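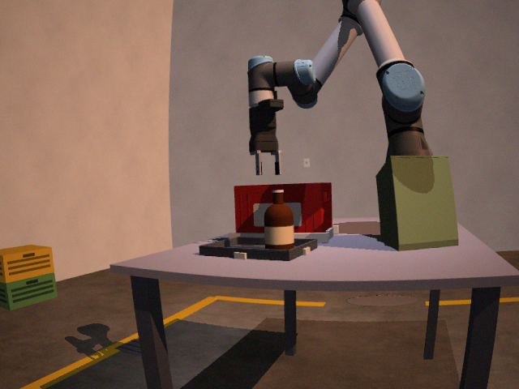 The Bottle from Rosach

My aunt left me the bottle, and she left my cousin the house. I want to say at the outset that I was fine with this. I had an apartment. My cousin had three children and a husband who sanded things. The house needed people like that, and the bottle, I suppose, needed somebody like me.

It came wrapped in a dish towel inside a shoe box, with a card in my aunt's handwriting. "From Rosach," the card said. "Do not open until it's worth opening."

My aunt had gone to Rosach once, the summer she was supposed to be getting married. It is a town on a hill with a monastery at the top and a bus station at the bottom, and for a few hundred years the monks have made a bitter brown liqueur that people drink for their digestion, or to get out of drinking something else. She came back with a sunburn and one bottle, and without the fiancé. The family talked about the fiancé for a month and the bottle for forty years.

It sat on top of her refrigerator through all of my childhood. We were not allowed to touch it, and we were not allowed to ask. At Thanksgiving some uncle would reach up and take it down and hold it to the light, and my aunt would say, "Is it worth opening?" The uncle would look around at us, at the turkey, at his own wife, and put it back. I can't think of a meaner thing to do to a family dinner, and she did it every year.

It didn't get opened for my graduation. It didn't get opened for my cousin's wedding, though my aunt did bring it to the reception in her handbag, in case. When she turned 76 we gave her a party in the church basement with a sheet cake, and my mother said that surely this was the day. My aunt looked at the cake for some time. "It's from a mix," she said.

So now it was mine, and I put it on top of my own refrigerator, and within a week I understood that I had been left a job.

I got a promotion that spring. It came with a new title and no money, and I took the bottle down that night and stood it on the counter and looked at it. Then I thought about the no money. Back up it went. In the summer I met a man at a laundromat who could whistle in two keys at once, and after our fourth date I had my hand on the cork. But he had said "irregardless" at dinner. He'd said it warmly, in the middle of a compliment, and I let it go at the time. The bottle didn't.

You see how it gets into a person. I began to rate things. A good sunset, no. A clean dental exam, no. My team won something and I was on my feet yelling, and in the middle of the yell I glanced at the kitchen.

By October I had decided to sell it.

I had heard there was a market. People will collect anything brown. I wrote to an auction house called Sernon, which handled old spirits, and attached a description of the label and the wax and the small amount of liquid that had gone wherever liquid goes in forty years. A very courteous person wrote back. Rosach bottles of that age did come up, she said, and in good condition might bring 800 dollars. Would I care to bring it in?

I took a morning off. Sernon turned out to have its offices above a store that sold bathroom fixtures, and you went up past a display of faucets. The courteous person put on cotton gloves, which I enjoyed. She unwrapped the dish towel as if it were part of the lot. She turned the bottle and tipped it and looked at the bottom of it through a little lens, and then she took off the gloves, and I knew.

"It's a Nurketti," she said.

I said I didn't know what that was.

"It's what they sell at the bus station," she said. "The monks' bottle has a bell pressed into the glass underneath. This one has an N. Nurketti made it in a factory down the valley, mainly for tourists. They'd put a picture of the monastery on the label, but if you look, it only says 'in view of Rosach.'"

I looked. It did say that, in letters about as tall as an ant.

"Is it worth anything?"

She thought about how to put it. "It's a nice towel," she said.

I drove home with the bottle buckled into the passenger seat, partly out of habit. I was angry for several miles. All those Thanksgivings! All those uncles, squinting. I pictured my aunt with her sunburn, running for the bus, with a few minutes left and some coins in her hand, buying the first thing she saw behind the counter. Then I had a worse thought, at a red light, and the car behind me had to honk.

She read labels. My aunt read the label on everything. She read the sides of cereal boxes and the backs of tickets, and she once sent a can of soup back to the manufacturer over the placement of a comma. There was no chance at all that she had owned this bottle for forty years without reading the front of it.

I called my cousin, who was on a ladder.

"Did you know it was fake?" I said.

"The bottle? Sure," she said. "She told me when I got married. In the ladies' room. She had it in her handbag."

"And you never said anything?"

"She asked me not to. She thought it was the funniest thing in the world." There was a pause, and some sanding. "I kind of assumed she'd told you too. You were always the one staring at it."

I asked what had really happened in Rosach, as long as we were getting into things. My cousin said that as far as she knew, the fiancé had bought it. He'd gone up the hill by himself to get a bottle from the monks as a wedding present, and the hill was steep, and he had stopped for lunch. He gave her the Nurketti and told her all about the monastery. He described the cloister. He did a voice for one of the monks. My aunt listened to the whole thing, and turned the bottle over, and went to find out about buses.

"He did a voice?" I said.

"That's what she told me."

I sat in the kitchen for a while after that. It was four in the afternoon and the light was nothing special. There was a stack of mail, and a bill from the Dalisay Water Company for 197 dollars, which had to be a mistake, and which I would have to spend a morning on the phone about. I had a slight headache. The man from the laundromat was coming over at six to fix my bathroom fan, which he had offered to do irregardless of whether I ever called him back, and I'd called him back.

By any standard I could think of, it wasn't worth opening.

The wax came off in one piece. The cork came out in 2 pieces, and a third stayed in and had to be dealt with using a chopstick. The smell reached the far side of the room before I did, and I had to prop a window. It smelled like cough drops kept in a boot. I poured an inch into a juice glass and held it up to the light, the way the uncles used to, and then I drank it.

It was terrible. I'd like to be able to report some hidden quality, some note of orange peel or summer, but it was the worst thing I have ever had in my mouth, and I have eaten at my cousin's. My eyes ran. I had to hold on to the sink. I believe that for a moment I lost the use of one ear.

When I could talk I called my cousin again, and she was still on the ladder, and I told her I had opened it.

"You what?" she said. "For what? What happened?"

I told her that nothing had happened. I had a water bill.

She was quiet. Then she came down off the ladder – I could hear each rung – and yelled to her husband to turn that thing off and get the kids in the car.

"Don't finish it," she said. "We're coming over."

They made it in under an hour, with the sander still in the back seat, and the man from the laundromat let them in because I was looking for more glasses. Her husband had a full one before anybody could warn him. The children got to smell the cork, and the youngest had to go lie down on the rug. My cousin drank hers standing at the refrigerator with one hand on top of it, where the dust had left a clean circle, and when she got her breath back she asked if there was any cake.

There was half of one, in the freezer. It was from a mix.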